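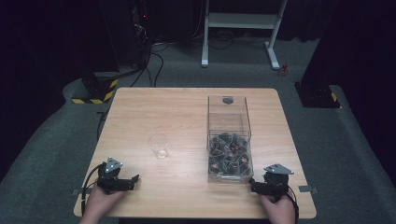

Slide 1 - Small parts in clear boxes

Good afternoon. I have 19 minutes and I will leave the last few for questions. The talk is on storing small parts: the little dark pieces that pile up in any workshop and all look alike from a yard away.

The box on the slide is a tall clear one, open to view on all sides. Point to the pile at the bottom. Most of the pieces are black, and what your eye picks up first is the orange and copper. Ask the room how long they would need to find one particular piece in there. Wait for an answer.

Slide 2 - Why we went to clear boxes

At the Unton shop we had 132 drawers with paper labels. The labels were right on the day they were written. After a year people pulled out drawers until they found what they wanted, and put things back wherever there was space.

Clear boxes fixed the first half of that. You can see how full a box is from across the room. You still can't tell two black parts apart through the wall, so the sorting has to happen before anything goes in.

Slide 3 - Tall or shallow

Tall boxes save table space. The trouble is reach. Parts settle at the bottom and your hand has to go all the way down. Holloway uses tall boxes for overflow only and shallow trays for anything picked daily. I would do the same.

A finger hole near the top of the back wall, like the one on the first slide, is worth having. Mention that ours at Hotau came without holes and we drilled them later. Two cracked.

Slide 4 - The table

Pale top, dark parts. If you drop one you will find it. On a black bench mat you won't.

Keep the top close to bare while sorting. One box, one small container beside it for the pieces you pull out. A short clear drinking glass does fine - there is one on the table in the first slide. Rounded table corners are easier on the hips if people walk past all day.

Slide 5 - Sorting routine

Read these out slowly, people write them down.

Tip out a handful, never the whole box.
Pull the odd colors first.
Sort the black pieces by shape, then by size.
Stop at 50 of one kind and bag them.
Anything you can't name goes in the glass.

(Skip the Zorkau price list if we are past 15 minutes. It is in the handout.)

Slide 6 - Questions

Likely ones: static, lids, what to do with mixed leftovers. For lids, see page 27 of the handout.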